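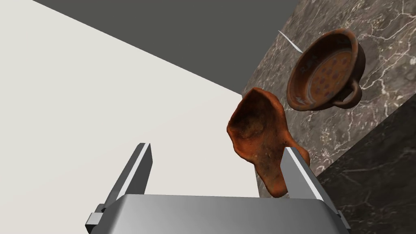 Nafula Ondieki thinks it's the grip force, and that we'd have seen it weeks ago if any of us had bothered to plot it. She said so before I'd got my coat off. I said it's the collision mesh. We have been having this argument since before Christmas and today we had it again, on a Sunday's worth of sleep, with the demo build due.

2022-01-30

Right, writing it down while I still remember the order of things.

Ran the Tarnuldale batch overnight. 200 picks in simulation, terracotta set only, the old cracked-looking pieces plus the dotted bowl. Came in expecting a boring table of numbers. Got a boring table of numbers down to run 40 and then rubbish. Force on the right finger goes up, drops to nothing, goes up again, drops. The controller reads the nothing as "not holding it", so it squeezes harder. Well of course it does, we told it to.

In a real lab that is a broken pot. Possibly a 2000 year old broken pot, if the museum people ever let us near theirs, which after today I would not blame them for refusing.

The safety stop never fired. That's the bit bothering me. Not the drop-outs, we can live with drop-outs. There is a limit on closing force and it is supposed to cut in whatever the controller thinks is going on. Went through the log line by line over a cheese sandwich. The limit was being checked against the average of the two fingers. Left finger reading normal, right finger reading zero then silly then zero, average comes out lovely and calm. No stop. Who wrote it like that? Checked. Me, last March. Commit message says "tidy up". Great.

Told Nafula. She was decent about it, only laughed the once.

Then the other thing, run 701 in the long log from the earlier batch, same pattern exactly and marked as a PASS. So it's been in there a while and the pass rate we sent to Tranport is wrong. Don't know by how much. Have to tell them. Drafted an email, deleted it, drafted it again shorter. Not sent yet, want the rerun numbers first so I'm not just turning up with a problem and no size for it.

Afternoon. Changed the limit to check each finger seperately. Three lines. Reran from 38 onwards with the same seed and it stopped dead at 40, big red message, arm held still, nobody has ever been so pleased to see an error. Did it again to be sure. Same.

So the stop works now. The cause, no idea. My collision mesh theory: the fragment shape is horrible, all lumps and a hollow, and the simplified version the physics uses has gaps where the clay ought to be, so the finger pad finds a contact, loses it, finds it again. Nafula's: the grip force target is too high for something that shape, so it's being pushed about in the fingers and the contact point keeps moving. Annoyingly both fit. Tried hers first to be fair, turned the target down - fewer drop-outs but still some. Tried mine, finer mesh, and it ran so slow I gave up waiting and went to make tea. Left it going on the Golden machine. If it's finished by morning we'll know something. If the Were job bumps it off the queue again I shall be having words.

Note to self, things not to forget:
put a test in for the one-finger-reads-zero case
go back over every PASS in the long log with the new limit, not just the terracotta
find out if the real arm uses the same averaging. PLEASE let it not
send the Tranport email tommorow whatever happens

The third one is keeping me up. Pretty sure the real arm has its own limit in the hardware, seperate from ours, and I remember somebody showing me the setting. But pretty sure is what I was about the averaging. Messaged Nafula at ten and she said leave it powered down until we've looked at it together, and stick a note on the cabinet. Suits me. Note's going up first thing.

Didn't ring Mum back. Do that too.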